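4. Results and discussion: final rinse water and surface staining

4.1 Supply water at the two sites

The two reprocessing departments draw on different sources. Niltum is fed from a river abstraction works upstream of the town and receives soft water for most of the year, with a rise in organic matter after heavy rain. Ilwood is supplied from boreholes in chalk, and its water is hard at all seasons. Both departments soften the incoming water before the washing stage, and both pass the final rinse through a reverse osmosis unit. The units are of the same type and were installed under a single contract, so the differences described below cannot be put down to a difference in plant.

Hardness after softening was low at both sites and stayed low except when the salt in the softener ran down. At Ilwood this happened twice during the study. On each occasion the hardness alarm did not sound, as the probe had been fitted ahead of the softener and was reading the raw supply. The fault was found by hand sampling. It was corrected in June by moving the probe to the outlet, and readings taken before the move have been left out of the analysis.

Conductivity of the final rinse was the more useful measure. It was read at the storage tank and again at the point of entry to the washer. The two readings should agree closely, and at Niltum they did. At Ilwood the second reading was higher in the early morning and fell back over the first few cycles. The pipe run between tank and washer at Ilwood is longer, passes through a warm plant space and includes a dead leg left over from a machine that has since been removed. Water standing overnight in this length of pipe is the most likely source of the difference. Flushing the run before the first load brought the two readings together, and the department has adopted the flush as routine.

4.2 Silica

Silica was not part of the original sampling plan. It was added after staff at Niltum reported a thin blue and gold film on polished surfaces that did not respond to the usual descaling agent. The film was visible under a bench lamp but could not be felt with a gloved finger, and it did not lift on a dry swab. Marchal has described a similar film on holloware and attributed it to silicates carried through an exhausted membrane, and our measurements agree with that account. Dissolved silica in the Niltum rinse rose slowly through the second half of the membrane's life while conductivity hardly changed. A department that relies on conductivity alone would have no warning.

The practical difficulty is that silica cannot be read continuously with equipment of the kind found in most departments. The test used here is a colour comparison carried out on a drawn sample, and the result depends to some extent on the person reading it. Paired readings by two members of staff agreed to within one step of the scale in nearly every case. The exceptions were samples read late in the evening under the older tube lighting, which has a yellow cast. A daylight lamp was supplied for the remainder of the work.

4.3 Where staining occurs

Staining was recorded by position on the instrument as well as by type. Plain instruments with large open surfaces, such as retractors and bowls, showed film or spotting on the lowest part of the surface as it lay in the basket, where the last of the rinse water gathers before drying. Box joints showed a ring of deposit around the pivot. Long-shafted instruments with a jointed end are a harder case, since the surfaces near the jaws are small, curved and close together, and different finishes may meet within a short distance. The general form is shown in Figure 4. On instruments of this class a deposit that would be plain on a polished surface may be missed altogether on a dark or textured one beside it.
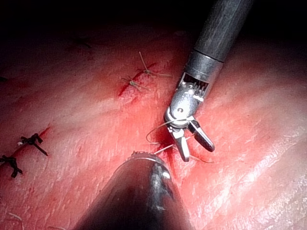 The recording form asked only for presence or absence at each position. We considered a graded scale and tried one in the pilot, but agreement between readers was poor in the middle grades, and the extra time was resented. Presence or absence gave better agreement. It also gave a coarser picture, and a basket with one faint spot counts the same as a basket with many. For the purpose of comparing sites this was accepted. It would not be acceptable in a study of cleaning agents, where the amount of residue is the point at issue.

Position in the load had less effect than expected. The upper and lower shelves of the washer differed slightly at Ilwood, the lower shelf being worse, and did not differ at Niltum. Position within the basket mattered more. Items laid flat with a hollow facing upwards held water through the drying stage and were the commonest source of spotting at both sites. Tilting the basket insert removed most of this effect. The insert used was the Fleury pattern, which has a raised rear rail, and any insert giving a similar slope would be expected to serve as well.

4.4 Effect of drying time

Drying was extended in stages from the standard programme. The first extension reduced spotting clearly. Further extensions gave little more, and the longest setting tested, 30 minutes, brought a slight rise in the film type of stain at Niltum. This may be an effect of surface temperature on silica already present in the remaining water, though the design does not allow us to separate temperature from time. The cost in throughput at the longest setting was considerable, and neither department would have been able to keep to its collection times had it been adopted for all loads.

Air quality in the dryer was checked as a possible cause. The filters at both sites were within their service period. One filter housing at Ilwood had a perished seal, and fine dust was found on the clean side. The seal was replaced. No change in staining followed, but the dust was grey and gritty and would in any case have been undesirable – the fault is noted here for the benefit of other departments using the same housing.

4.5 Comparison with earlier work

The only earlier survey of comparable scope known to us is the Rornau study, which followed almost 1,000 loads through a single department. That study found hardness to be the main predictor of spotting and did not measure silica. Our own data give hardness a smaller part. The two findings are not necessarily at odds. The Rornau department had no reverse osmosis unit at the time and rinsed in softened water, so that a change in hardness was passed directly to the instrument surface. Where a membrane is present and in good order, hardness is largely removed before it can act, and whatever the membrane lets through becomes more important.

A further difference lies in the choice of detergent. Rornau used a strongly alkaline product throughout. Niltum and Ilwood both use a mild alkaline product with a neutraliser, dosed by pump. Dosing was checked weekly by catch volume, and 13 of the checks fell outside the tolerance set by the pump supplier, all of them on the low side. Under-dosing of neutraliser leaves a pale, powdery bloom which can be mistaken for hardness scale. The two can be told apart by a drop of dilute acid, but the test marks some finishes and was used only on items already withdrawn from service.

4.6 Limitations

Both departments knew that staining was being recorded. Some improvement in basket loading was apparent early in the study, before any change had been made to the water or the programme, and part of the later improvement may have the same cause. The inspection lamps were not matched between sites until the daylight lamps were supplied. Items returned stained from theatre were not always identified as such on the form, and a small number of marks counted as rinse stains will have been old corrosion or heat tint. These errors would be expected to fall on both sites alike, with the exception of heat tint, which is commoner at Ilwood owing to the age of the stock.

The membrane at Niltum was replaced towards the end of the work, and silica in the final rinse fell below the limit of the test. Film was still recorded on some items for several weeks afterwards. These were items that had been filmed before the replacement and had not been through the acid treatment, and they have been kept as a separate group in the tables that follow.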